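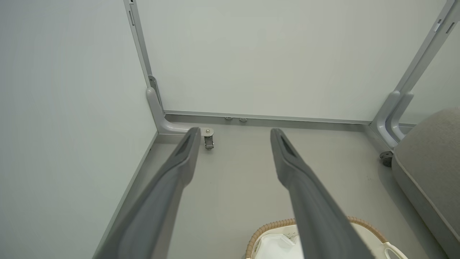 1. Setting up the cell

Our project was to get the two-arm station in the Sunby lab ready for laundry work and keep it in working order for the term. The station had been used for bench assembly before us, and most of what we inherited was set up for small rigid parts. Cloth is a different job. It sags, it catches on edges, and it hides the fingertips from the wrist cameras.

The work area is a stretch of floor between the legs of a desk, with panels at the back and left and an upholstered seat on the right. The basket with the tan rim goes in front, within reach of both arms. We chose the floor over the desktop so that a garment could hang from a gripper and still have room under it. The price was less clearance at the sides. The desk feet stick out into the area, and during the first week we drove a fingertip into one of them while jogging the left arm by hand.

After that we added soft limits in the Dromus controller. They keep the fingertips away from the panels and the feet. The limits are stored with the home pose, so if anyone moves the desk or the base of the arms, both have to be taught again. We wrote this on the first page of the station log.

2. Grippers

Each gripper has two long flat fingers with a slot near the tip. The fingers came with the station and we kept them. The long taper is good for getting under a hem or into a pile, but it flexes if it is pushed into the floor at an angle.

Our routine before a session was as follows.

Power up with both arms clear of the basket and wait for the status lights.
Open and close each gripper fully and listen for rubbing.
Look down each pair of fingers from the tip end. If they do not line up, loosen the screws at the root, close the gripper on the setting block, and tighten again.
Wipe the fingers and the slots with a dry cloth. Lint builds up in the slots faster than we expected.
Check that the cable connector on each gripper is pushed all the way in.
Run the home pose and compare the fingertip height with the mark on the block.

The connector check was added in June, when the right gripper dropped off the bus twice in one afternoon. We swapped the motor first and lost a day to it. The fault was a plug that had worked partway out. The cable was too short on that side, and the wrist pulled on it at the far end of its turn. We made the loop longer and tied it back to the arm.

3. Tests with a garment

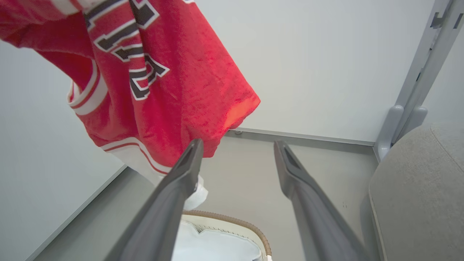

We used a red jersey for the cloth tests. It is a slippery mesh, and the trim along the hem is thicker than the body, so the grippers have to deal with two thicknesses in one garment. The closing force that held the trim safely let the mesh slide, and the force that held the mesh left marks on the trim. We settled on a value in between and a slower lift.

Of 98 logged lifts, four ended with the jersey dropped before the arm reached its upper position. Two of those came right after a finger change, when we had skipped the alignment step. We did not find a cause for the other two.

4. Wrist cameras and basket position

The wrist cameras need the fingers and the basket rim in view together. When a mount slips, the rim drifts toward the bottom of the picture and the pick starts too far forward.
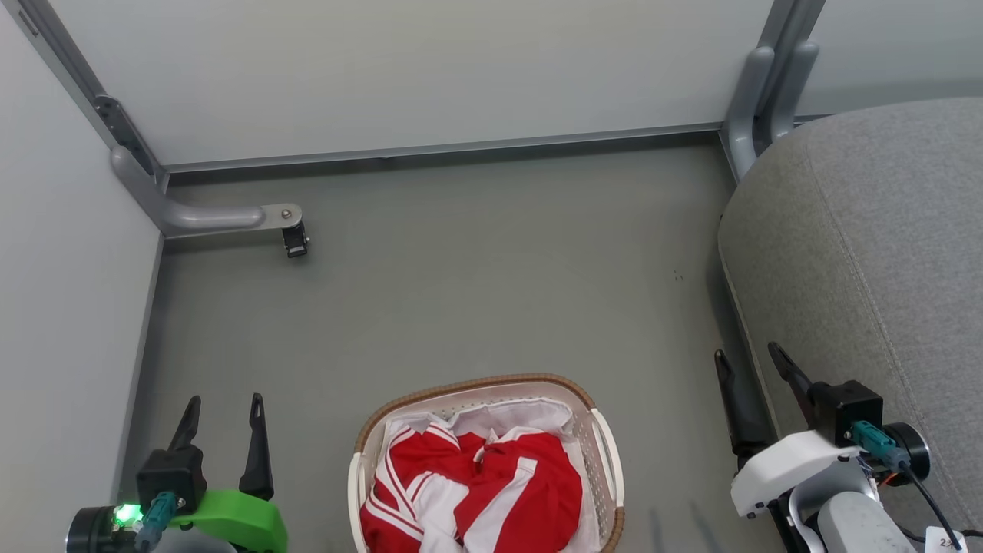
We first tried to fix this in software with an offset, which worked until the next time the mount moved. In the end we used thread lock on the mount screws and put the basket position into the startup check. The head view is the easier one for this, as it takes in both grippers and the full width of the rim.

5. Handover notes

The setting block and the spare finger screws are in the Schnyder drawer unit. One spare motor is left. The cable on the left gripper is still the original length – it has given no trouble, but it should get the same longer loop when someone has the arm powered down anyway. The soft limits were last taught on 29/10/2018 and the backup is on the Brorton share under the station name.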